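OK I have been reading about how the territory of Hidum picks its governor and I need to share, because it's so much more fun than I expected. Thread!

1/ The governor of Hidum serves one term of 60 months. No second term, ever. You get your five years, you hand back the seal, and you move out of the residence at Antwi by noon on a Saturday.

2/ The seal is HEAVY, by the way. There's a whole page in the residence guide on how to carry it down the front steps (two hands, left foot first).

3/ To get on the list you need signatures from 200 residents, and they have to come from every district. So would-be governors spend January on the ferry to Daltico, which has 899 people and apparently the best soup in the territory. I love this so much.
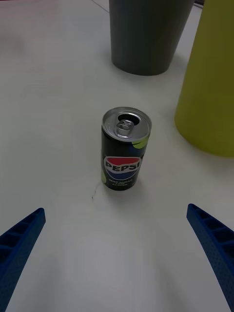 Pepsi Zero Sugar Lime, I think. Small can, opened.

4/ Then the assembly votes, out loud, one member at a time, in order of who has served longest. You can listen to the old recordings! I did the whole last one while folding laundry and was on the edge of my seat.

5/ My favorite governor so far came from Zollia and had been a harbor pilot, then a schools minister, then a backbencher for ages. She opened the residence garden to the public and wrote 513 letters by hand in her first year. The archive has scanned them and a lot are about drains.

6/ Seriously, read the drain letters. She is so polite and so mad.

7/ Next up I'm doing the deputy governors, including the one who held the job for nine days. Send me anything you've got on the Antwi residence before the new roof!

Recent posts
Why Daltico votes a day early
Who gets to ring the assembly bell?
Zollia's old harbor board, part 2
Reading list: Hidum before the ferry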